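Loukia Galanis runs the test bench at Wernel, a small firm that rents out the Trulla, a two-arm tabletop setup that customers teach by guiding the arms through a job by hand. The rental comes with the arms, the cameras and a stretch of support. I asked her what people get for their money.

"Mostly they get practice," she said. "They think they're renting a machine that puts snacks in a drawer. What they're renting is a way to find out how hard it is to put snacks in a drawer."

The drawer job is part of the standard trial. She likes small packets for it, cakes and the like, and says the wrappers matter more than the weight.

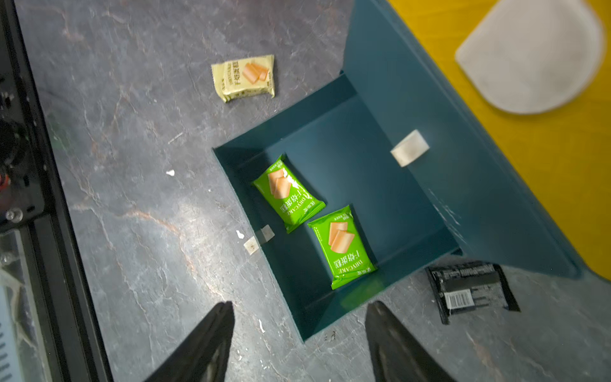

"A wrapper gives when you squeeze it, and it shines, and it never lies the same way twice," she said. "If a customer only ever practices with wooden blocks, they come back to us in November with a real product and nothing works. So we start with the real product."

A trial lasts 12 days. The first 2 go to setup, and Galanis would like that to be shorter. Cables are her main complaint. The older Fehr kit had fewer of them, she said, but it also had one arm, and one arm can't hold a drawer steady while it reaches inside.

I asked about the wrist cameras, which add to the price. She wouldn't leave them off. "The fixed camera tells you where the cabinet is. It doesn't tell you much about the inside of a drawer. When the fingers are over the packet, you want a view from right there – otherwise you're guessing."

She was just as direct about what the Trulla doesn't do. It is slow. Changing the fingers takes a screwdriver and about 19 minutes. It needs a person close by.
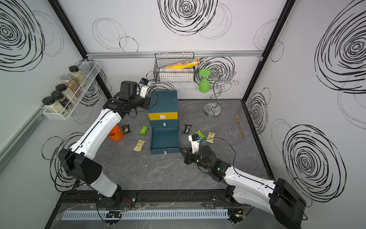 Pasau, who rented a set last year, would put the slowness higher on the list, and told me the support calls were worth more than the manual.

Galanis didn't argue with that. "The manual is being rewritten," she said. "I've read the first 7 pages. They're better. The part on cables isn't done yet."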